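Slide 4: Closing the enclosure

Good morning. My name is Fung-ping Ko, and I speak on behalf of the assembly group at Flellolley. The Pirkura order calls for 446 junction enclosures in gray plastic, of which 284 have been delivered.

I will take the lid first. Each screw is started by hand and turned until it holds — no driver at this stage.
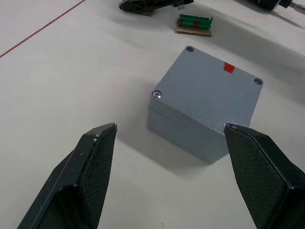 Once every corner is started, the screws are tightened on the diagonal, in 2 passes. Staff should then check the seam between lid and base on all sides. An uneven seam means the lid must come off again.

[Pause for questions on torque.]

Units that pass are entered in the Trandine log before packing. Next slide: gasket storage.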